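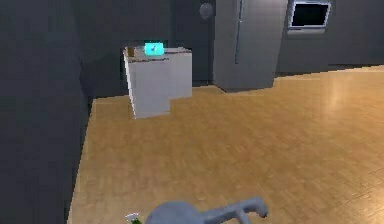
Can a robot do my chores yet? Frequently asked questions

Last updated in March. Answers by Birsen Ekinci and Girish Bansal, Backlund home robotics group.

Can I buy a robot that does housework?

You can buy machines that do one job. Robot vacuums and mowers are the ones most people know. A single machine that clears the counter, loads the dishwasher and folds the towels at the speed and price of a normal appliance is not something we can point you to.

What can your own system do?

Our software is called Vomura. At the moment it works on fetch-and-place chores in a kitchen: go to a counter, pick up one named thing, take it somewhere else. It does well with boxes and plain containers. It does badly with bags, cloth, wet glass and anything stacked.

Why do you work in simulation so much?

Speed and breakage. We can run up to 1000 attempts overnight without anyone having to pick a cup up off the floor. The simulated kitchen is simpler than yours. Cabinets are plain blocks and there is much less clutter.

Does a chore learned in simulation work in a real kitchen?

Sometimes. Driving to the right part of the room carries over well. Grasping carries over less well, as real objects slip and bend. We retest every chore on a real arm before we say it works, and a fair number go back for more training.

What is hard about it? Picking up a cup looks easy.

For a person, yes. The robot has to find the cup, get close without hitting the counter, reach around whatever is in front, and close its fingers at the right height. Views are a big part of the trouble. When something tall and narrow is close to the camera, it splits the view in two and hides what the robot needs to see — then the robot has to move and look again.

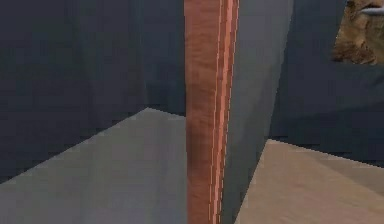 A close obstruction in simulation: a reddish-brown bar running from top to bottom of the view.

How do you score a chore?

Each chore gets 100 attempts with the start position changed every time. The object has to end up in the right place, upright, with nothing else knocked over. Half-finished attempts count as failures. We used to give partial credit and stopped, as it made the results hard to compare.

What about factories and workshops?

They are further along than homes. Parts come in the same shape to the same spot, and the layout can be changed to suit the machine. Our shop-floor project, Arkano, moves parts between bins and a bench. It still needs a person nearby to clear jams.

Will it be safe around children and pets?

We don't run the real arm with children or pets in the room, and we have no date for changing that.

Can I try it at home?

No. Home trials are closed. If you run a small workshop and want to be considered for Arkano, write to Girish and tell him what parts you handle and how much floor space you have.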